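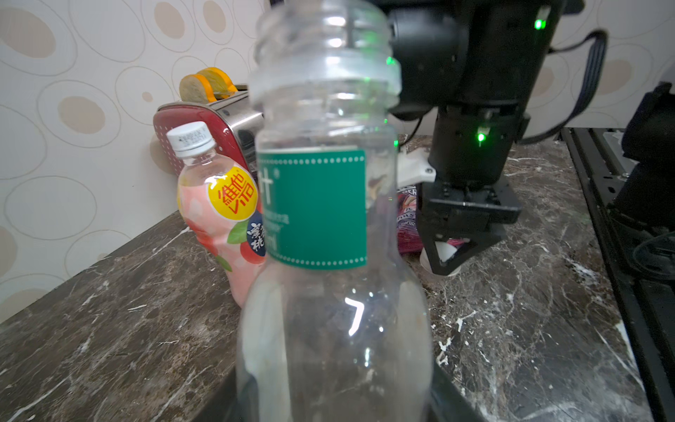

Saturday, chrome delete on the wagon

Domby sent over a vinyl they swear needs no primer on curved trim. We've heard that from every supplier. Wiped the window surrounds twice with alcohol and laid a test strip on the driver's side, no primer, as per their sheet. The sheet says to wait 48 hours before pulling at it. I'll believe it when I have my thumbnail under it.

Heat gun at the low setting. It went around the rear corner fine, but they all go around fine on day one. The grille is where film lifts, and the sheet is very quiet about grilles.

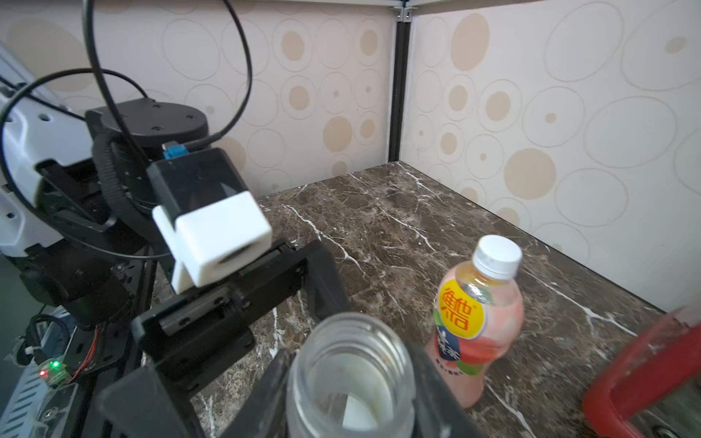
Corner post, pink walls, marble top.

Concetta Sala wants to go straight to the full car because the Hukulon film is back-ordered until June. I said no. We redid the last "permanent" edge job for free and that was 20 hours gone.
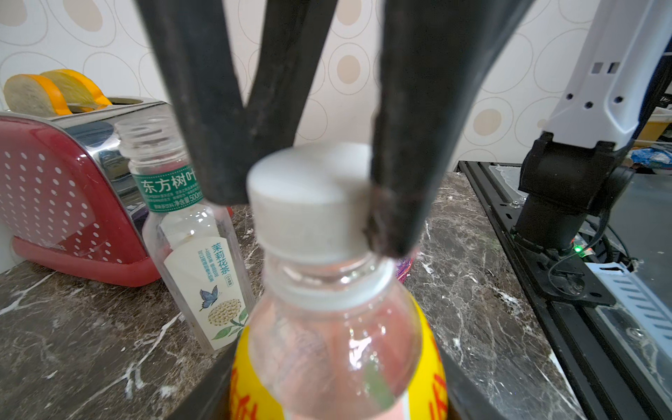 Tint, rear glass

Provitz film, sold as blocking 96 percent of heat. Heat measured how? Their rep couldn't tell me. Our meter gave 73 with the lamp up close, and I don't trust our meter much either. Looks decent from outside, a bit purple at an angle. Customer has asked for it by name, so he gets it. 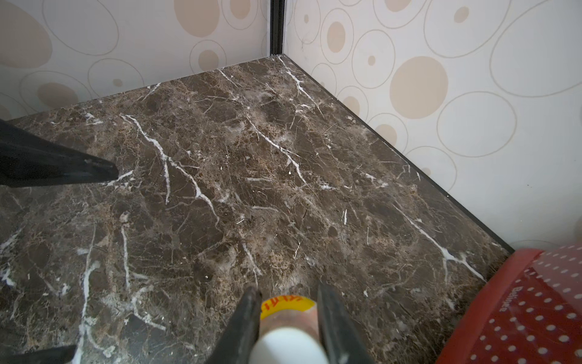
The purple might settle as the film cures, or so the rep claims. Check it in daylight next to the old Degefa offcut before the door panels go back on. Do not throw out the chrome clips, he will want them when he sells.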